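**Anyone else in a writing co-op that votes on whose book gets printed?**

**barroso_reader**
Hi all, long-time lurker here, so please be kind! I joined the Dredlow writing group back in May and I love it to bits (the Sunday sessions are the best part of my week). Now we're putting together our first book, a shared-world fantasy set in a river city called Cellen, and we can't agree on how to pick the stories. We have room for seven. Some people want a blind vote, others want one editor to decide. How do your groups do it?

**inkwell75**
Welcome! We did a blind vote on our last one and I would never go back. You'd be surprised how differently people read a story when they don't know it's by the person who brings the cake.

**Protwood Annie**
I'm going to disagree, kindly I hope. Blind votes are fair, but you end up with everyone's second favorite. Our best collection was the one a single stubborn editor put together - she turned down my story and I sulked for weeks, and she was right. A shared world needs one person who remembers which side of the river the temple is on.

**inkwell75**
Well, that part I'll give you. Ours had two different kings by the end, and a reader wrote in to ask.

**marginalia_max**
Could you split it? Vote down to a longer list, then let an editor choose from that and fix the kings. Also, please set a word limit before you start. We didn't, and one healer-with-a-sword saga came in at 100 pages, which was lovely, but it was not a short story.

**barroso_reader**
Oh, I like that a lot, Max. I'll bring it up on Sunday. We have some 75 pages of drafts already, so a limit may upset one or two people, but better now than later.
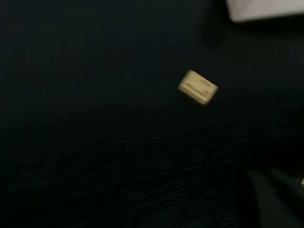 *Small pale block, dark table.*

**Protwood Annie**
I still say editor from the start, but the split vote is a decent compromise. Give her the final say on the order too, because the opening story matters more than people think.

**inkwell75**
Agreed on the order. Not agreed on the rest, but you knew that, Annie :)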